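Vimitby 推出 Tawhiri 系列食品保鲜盒，今年九月开始在零售店销售

Tidlow 讯。家庭用品公司 Vimitby 今天宣布，新的保鲜盒系列 Tawhiri 已经完成全部准备工作，将在九月正式进入零售店。这个系列一共有15种尺寸，从装一份酱料的小盒，到可以放下整棵白菜的大盒。所有的盒子使用同一种透明材料，盖子有翻盖式和按压式两种，顾客可以按照自己的习惯选择。

Vimitby 在 Tidlow 经营家庭用品已经19年。公司最早只生产木制的面包盒和茶叶罐，后来增加了厨房里用的塑料容器。Tawhiri 是公司第一次把干货、冷藏和外带三种用途放在同一个系列里设计。以前，这三类产品由不同的小组负责，尺寸各不相同，顾客买回家以后常常不能叠放在一起。这个问题我们收到过很多来信，也是我们决定重新设计的主要原因。

新系列的底部和盖子采用统一的比例。两个小盒并排，正好可以放在一个中盒的上面；两个中盒并排，正好可以放在一个大盒的上面。盒子空着的时候，可以一个套一个收起来，盖子另外放在一边，或者竖着插在抽屉里。对于厨房面积比较小的家庭，我们相信这一点会很有帮助。

在设计的过程中，公司邀请了255个家庭试用早期的样品，时间是从二月到五月。参加的家庭有的人口多，有的是一个人住，也有几家是开小吃店的。我们请他们把意见写在一本小册子里，每两个星期寄回一次。意见最多的是盖子。许多年纪较大的使用者表示，旧产品的盖子太紧，需要用指甲去抠，手不太舒服。也有家长表示，盖子太松也不好，孩子的书包里会漏出汤汁。

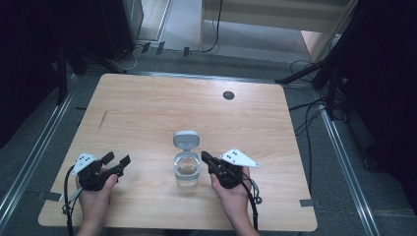 根据这些意见，翻盖的前沿加宽了，并且做成稍微向上弯的形状，拇指可以很自然地放在下面。翻盖打开以后能够停在直立的位置，不会自己落下来，这样使用者可以一只手拿勺子，另一只手扶住盒子。密封圈也做了改变，可以取下来单独清洗，洗完以后按照原来的方向装回去就可以。为了避免装错，密封圈的一侧有一个小的凸起，和盖子上的凹槽相对应。

按压式的盖子主要用于较大的尺寸，适合放米、面粉、豆类和干香菇等食品。我们建议顾客在装入新的干货以前，先把盒子洗净并完全晾干。如果盒子里还有旧的食品，请先用完，不要把新的和旧的混在一起。每个大盒都附有一张可以反复擦写的标签，使用者可以写上食品名称和装入的月份。

外带用的尺寸考虑了上班族和学生的需要。盒子里面有一块可以取出的隔板，米饭和菜可以分开放。隔板不是固定的，因此偶尔会有少量汤汁流过去，这一点请顾客在使用时注意。放进微波炉以前，请把盖子打开，密封圈也请取下。保鲜盒不能放进烤箱，也不适合直接放在炉火上。

包装方面，Tawhiri 不再使用塑料薄膜，改为一条纸带，纸带的内侧印有使用说明。因为纸带比较窄，说明的文字只保留了最必要的内容，完整的说明书可以在店里向店员索取。说明书有中文版和英文版，字体比以前的产品更大。

首批产品将在 Tidlow 的三家直营店和 Pokness 百货的家庭用品楼层同时开始销售。开业当天的上午十点，每家直营店会准备一个小的试用角，顾客可以自己打开和关上各种盖子，比较不同的尺寸。首批另外准备了2,000套礼盒，每套包括小、中、大各一个盒子，以及一块棉质的包布。礼盒售完以后不再补货，单个的盒子会继续正常供应。

已经拥有旧系列产品的顾客，仍然可以买到配套的盖子和密封圈。公司会继续供应这些配件，请顾客不必担心。如果旧盒子的盖子已经损坏，也可以把盒子带到直营店，由店员帮助确认型号。不能确认型号的时候，请量一下盒口的长和宽，写在纸上带来，我们会尽力寻找合适的盖子。

与新系列一起，公司还准备了一本小的食谱，内容是适合提前做好、放在冰箱里保存的家常菜，例如凉拌木耳、卤豆干、腌萝卜和番茄牛腩。每一道菜都注明了推荐的盒子尺寸和保存的天数。食谱在直营店免费提供，每位顾客限取一本。公司的厨房小组目前正在编写第二本，主题是冬天的汤和粥，预计年底完成。

关于 Vimitby
Vimitby 是一家设计和销售家庭用品的公司，总部在 Tidlow。公司的产品包括食品容器、木制收纳用品和厨房纺织品，在直营店和合作百货店销售。

媒体联系
需要产品样品、价格表或者高清图片的媒体，请与 Vimitby 公共关系部联系。办公时间为上午九点到下午五点半。来信请注明媒体名称和预计的刊登月份，我们会在三个工作日以内回复。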